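**Family asks questions after donated body was sent to a fourth company**

LUNENWOOD, 2023-08-06. The family of a retired piano tuner who gave his body to medical science is asking the county to explain how his remains passed through four companies before anyone told them. The man died in March at the age of 81. His relatives say he signed the donation papers at his kitchen table, and that he believed he would help students learn anatomy at a school near his home.

According to letters which the family has shared with this newspaper, the body was first received by Vekance, a private firm that collects donations in the Lunenwood area. Vekance then passed it to Plirix, a company that rents space for surgical training. From there the papers are less clear. Two more transfers are listed, but for one of them only the number 204 is written in the place where the name of the receiver should be.

"We were not against science, and we are still not against it," said his daughter, who asked that her name is not printed. "My father wanted to be useful. But he also wanted to come home after, and they promised us this in writing."

The promise she refers to is on the second page of the consent form. It says that ashes will be returned to the family "at the end of the period of study." The form does not say how long this period can be. The daughter called the firm many times during the spring, and each time she was told that the matter was being looked at. In the end she received a bill of $900 for transport, although the donation had been described as free of any cost.

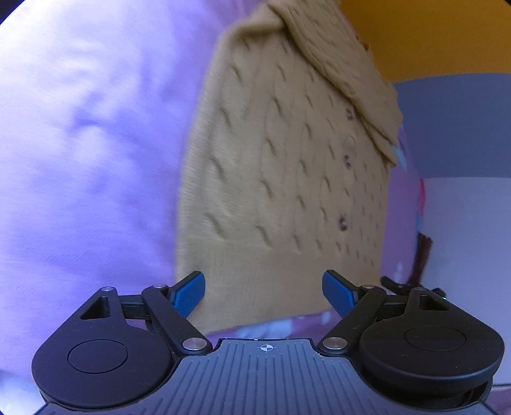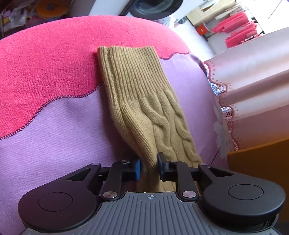
**Leszek Kołodziej**
*Reporter, local affairs*

Vekance answered our questions by email. The firm said that it follows all the rules which apply to it, that the bill was sent by mistake, and that the family does not need to pay. It did not want to say who stands behind the number in the transfer list. Plirix said that it had the body for a short time only and that it returned all the documents in good order.

The problem, say people who know this field, is that the rules are thin. Organs for transplant are strictly controlled. A whole body that is given for teaching or research is a different case, and in many places a company can handle it with very little supervision. Families often learn this only when something has already gone wrong.

The county health office confirmed that it has received a complaint. A spokeswoman said that the office can check how remains are stored and transported inside the county, but it has no power to open the contracts between private companies. She advised the family to speak also with the state. They have done so and are waiting for a reply.

A lawyer from the firm Mridha, which now represents the daughter, said he will first ask for the complete list of transfers. "Before we discuss any money, we need to know where he is," he said. He added that the consent form uses the word "partner" in several places and that this word is never explained. In his opinion a normal reader would think of a hospital or a university when he sees it.

The family held a small memorial in April without the ashes. The grandson played two pieces on the old upright piano that still stands in the living room, and which, the daughter said, is now slightly out of tune. They have kept a place at the Lunenwood cemetery next to his wife, who died eleven years ago. Her stone already has his name on it, and the second date is not yet cut.

Readers who have signed a donation form and are unsure what it permits can ask the company for a full copy. The county health office says that in most cases a living donor may withdraw consent by a signed letter, and that it is wise to keep a copy of the letter and give another one to a relative.

The next meeting where the county can discuss the complaint is planned for the end of this month. It is open to the public.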